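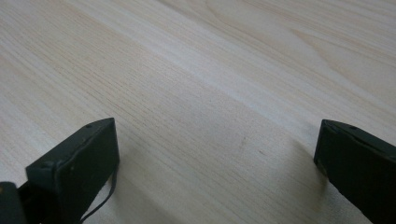
What changes for packing staff when a bench takes on a two-finger gripper like the Skulard?
The repetitive picks go to the machine, and the people on shift spend more of their time on loading, checking and clearing faults.

Skulard gripper kit, reviewed after 777 hours at the Risidham packing site
By Hnat Antoniuk

Setup took 6 hours, most of it on cable routing. The supplied clips are too stiff and the manual shows the older Gezer mount. Finger screws are easy to reach with a short driver. We retightened them once, in June.

Small cartons and pouches were handled without complaint. Thin card lying flat is a weak point: the fingers slide over it on smooth surfaces unless the approach height is reset. Of 1,380 logged picks on card inserts, a person had to step in often enough that we moved inserts back to hand work.

Three packers share the station. Their wrist strain reports dropped, but standing time went up, and two asked for more training on the fault menu. Budget for that. The menu wording is poor.

Compared with the Iltow unit, the Skulard is quieter and slower to restart after a stop. Spare fingers are sold in pairs only.

Rating: 3 out of 5. Suitable for mixed cartons.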